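We've had the two arms on the packing bench at Plustmont since August, and I keep getting asked how we set the job up so people don't end up hating it. So I've written down what we do. It's not the official Plostano manual (that's 96 pages, good luck!), just what works on our shift.

## Before you switch anything on

Talk to whoever does the job by hand now. I mean sit with them for a morning and write down what they pick up, where they put it and what annoys them. Our packers knew straight away that soft items would be the trouble, and they were right – I'd have started with the boxes and learned nothing.

## Setting out the bench

1. Put the bins where both arms can reach, and use different colours. People say "the red one" far quicker than "bin two".
2. Stand soft, tall things upright so there's something sticking up above the rim to grip.
3. Check the cable at the gripper has enough slack to follow the wrist.
4. Run it slowly with one person watching. Slower than you think!

With tall black items like these, I have the gripper close on one and leave the others standing in the red bin until it's their turn.

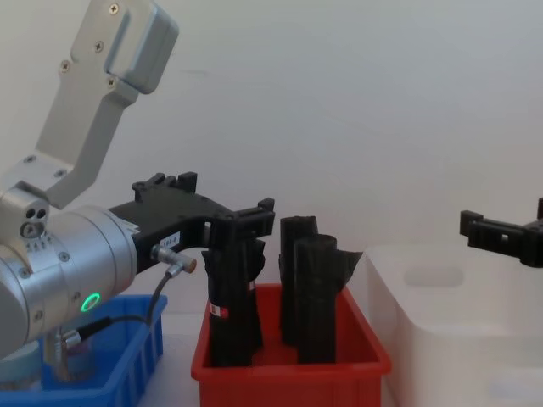 Georgiev on the late shift wants it added that the watching is work too, and that if you put someone beside the arms for two hours you should plan it as a proper task with a proper break, same as packing. Fair point, and we do now.

## Sharing out the new jobs

The lifting and reaching has gone down, but there's more checking, and more sorting out of odd items. We swap over every 2 hours. Everyone learns to stop and restart the arms, including the people who swore they'd never touch them (one of them now does most of our teaching).

Keep a notebook on the bench for bad grips. Ours goes to the Clulturel team on Mondays and they tweak the settings from it.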